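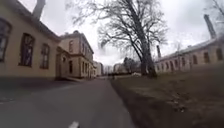 The path at Pirisdale, between the long buildings.

The Closeck controller had been on the robot for most of the winter and Hortensia Henao knew its habits. It pulled slightly to the left on paving. It took corners in small bites, and if you asked it to go faster than a walk it shook the camera so badly that the walls came back as smears. She had got used to reading smears.

Wilmer Ríos wanted to replace it with the Grarneck. He had brought it up from the workshop in a padded envelope and put it on the bench next to her tea.

"Same plug," he said. "Same weight, nearly. It holds a line better."

"On whose floor?"

"Theirs, I suppose."

They agreed to run both over the same ground on the same morning. The path first, then the wide road on the far side of the buildings, out and back, with the same camera on the same bracket. Ximena Cuautle would drive, as she had no opinion about either box and said she would like to keep it that way.

Hortensia stood on the grass with the laptop on her arm and watched the picture come in. The path ran away to a point, the yellow walls on one side and the lawn on the other, with the big bare tree leaning over everything. The lens made it lean more than it did. She had walked past that tree every day for two years and had come to think of it as bent, and it always surprised her a little to look up from the screen and see it standing almost straight.

"Going," said Ximena.

The Closeck did what it always did. It set off firmly, drifted, corrected, drifted again. Ximena walked behind with the handset and kept her thumbs off the sticks, as they had agreed. At 40 metres she called the distance and stopped it, and Wilmer put the tape down on the paving and measured how far it had wandered from the chalk.

"58 centimetres," he said.

"It was less last week."

"It's 58 now."

She wrote it in the book. She did not like the way he had said it, but the tape was there on the ground and she could read it herself.

They did the path again, and then again, and the numbers moved about but not by much. Heriberto Huaranga came out of one of the doors in his slippers, asked whether they were going to be long, and went in again without waiting to be told. Ximena ate half a sandwich. Then Wilmer knelt down, took the cover off the robot, and swapped the boxes with a screwdriver that was slightly too big for the screws.

Hortensia held the cover. It was a good cover. She had sanded the inside edge herself one evening in July, when the first one kept catching on the cable, and nobody had asked her to do it or noticed when it was done. The Closeck came out with a bit of grey dust on it. Wilmer handed it up to her and she put it in her coat pocket, where it was heavier than she expected.

"You can put it in the envelope," he said.

"It's fine where it is."

The Grarneck would not start. Then it started and would not talk to the camera, and Wilmer rang Glykeria Deligiannis in the workshop, who told him to turn everything off and count to twenty. He counted out loud. When he got to twenty the picture came up on the laptop, and Hortensia turned the screen round so that he could see it.

On the path it was better. She could see that before he got the tape out. The wall kept its distance from the edge of the picture and the windows went by one after another without swinging. He read out the number and she wrote it down under the others, in the same size of writing.

"We haven't done the road yet," she said.
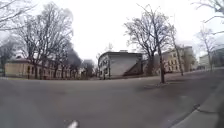
2. The road

The road was wider than it needed to be. It bulged in the middle of the screen like the back of a whale, with the white building sitting on top of it and the outside stairs going up its side. There was dark smoke low over the roofs to the left. Ximena looked at it for a while, said someone was burning something, and asked which way she should point the robot.

"At the white building," said Wilmer. "Same as we always do."

"We've never done this with the Grarneck."

"Same as we always do with the other one, then."

The trouble with the road was that there was so little on it. On the path a controller had a wall to keep beside. Out here it had a kerb away to the right and a great deal of grey. The Closeck managed by fussing. It looked at everything, corrected for everything, and arrived in the end somewhere near the place you had wanted. Hortensia had spent a good many afternoons teaching it what to fuss over.

The Grarneck went out very smoothly and very straight, and it was straight in the wrong direction. By the time Ximena called the distance it was a long way over towards the kerb. Wilmer walked across with the tape, knelt, and stayed there.

"Well?" said Hortensia.

"I'm checking it."

He moved the end of the tape and looked again.

"67," he said. "But that's metres of road with nothing to look at. It's one run."

"We'll do 3, like the path."

"Yes. All right."

They did the other two. One was worse and one was a good deal better, and Wilmer asked her to write down that the better one was the last, in case it was learning. She wrote that down. She also wrote down that they had turned the robot by hand before it, which he had forgotten, and he read it over her shoulder and nodded.

Her fingers were stiff from the pencil. Ximena had sat down on the kerb with the handset in her lap and was asking whether they could do the Closeck on the road after lunch, or whether they already knew.

"We don't know," said Hortensia.

"You know."

"I know what it did before. Wilmer's right, it was less last week on the path too."

Wilmer was winding in the tape. It stuck, as it did every time at the same place, and he pulled it out a little and let it go again.

"I could leave the Grarneck in for the path," he said, "and we could have some sort of switch."

"Glykeria would never let you have a switch."

"I could ask her."

"Ask her after lunch," said Hortensia. She took the Closeck out of her pocket, rubbed the dust off it with her thumb, and gave it to him to hold while she looked for the right screwdriver.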